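Marzo, casi medianoche

Querido cuaderno, hoy me tienes que perdonar la letra, porque escribo en la cama con las gafas torcidas y con la cabeza todavía metida en la sala de vistas. Segundo día de juicio y ya me sé de memoria las grietas del techo, el ruido que hace la puerta del fondo y hasta la tos del señor que se sienta detrás de mí (pobre hombre, le ofrecí un caramelo y me lo agradeció como si le hubiera regalado un jamón).

Sigo yendo por Afshin, claro. Después de tantos años comprándole el pan y charlando con él en el mostrador de Mohammadi, no iba a dejarlo solo allí sentado mientras se habla de lo suyo. Lo suyo es el incendio del almacén, que ardió de madrugada con todo dentro, y el acusado es el muchacho que le llevaba las cuentas, el que venía de Tredska con tan buenas referencias. La fiscal dice que le prendió fuego para que no se descubriera lo que faltaba en la caja. La defensa dice que fue la instalación eléctrica, que era vieja, y la verdad es que vieja era, eso lo sabemos todos en Butbridge.

Esta mañana declaró la perito, Hanne Sjöberg, una mujer alta, muy seria, que hablaba despacito y mirando siempre al jurado. Me gustó muchísimo. Explicó que el fuego había empezado en 2 puntos distintos, uno junto al archivador y otro al lado del muelle de carga, y que entre los dos no había ningún cable ni nada que los uniera. Al abogado se le puso una cara... Quiso liarla con no sé qué informe de Rostus, la empresa que revisó los enchufes, y ella volvió a contarlo todo desde el principio con una paciencia de santa, hasta que la jueza pidió un descanso.

Luego vino la parte de los números, que se me hizo larguísima. Que si una transferencia de 688, que si otra de 2124, que si el total andaba aproximadamente por los 2000 al mes. Yo me perdí enseguida, pero Afshin iba asintiendo con la cabeza muy bajita, y me di cuenta de que lo que más le duele no es el dinero. Al chico lo sentó a su mesa, le prestó el coche, fue a la boda de su hermana. En el pasillo me dijo: «Es que todavía me dan ganas de saludarlo». Y no supe qué contestarle, le apreté el brazo y ya está.

Comimos un bocadillo en el banco de fuera, con un viento que se llevaba las servilletas, y hablamos de todo menos del juicio, de sus rodillas, de mi gotera, de si este año saldrán bien los tomates.

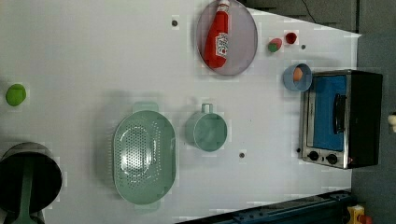 Por la tarde le tocó al vecino que vio la furgoneta, y ahí la cosa flojeó, tengo que reconocerlo. Primero dijo que eran las tres y media, luego que quizá las cuatro, y del color no quiso jurar nada. La defensa se vino arriba. A mí me dio lástima, porque se le notaba que quería ayudar y cuanto más quería, peor le salía.

Mañana declara el acusado, si no cambian de idea. Me he dejado preparada la rebeca gruesa, que en esa sala hace un frío tremendo, y más caramelos para el señor de la tos. Afshin pasa a buscarme a las ocho y cuarto. Tengo que acordarme de llevarle el paraguas, que lo tengo en casa desde Navidad.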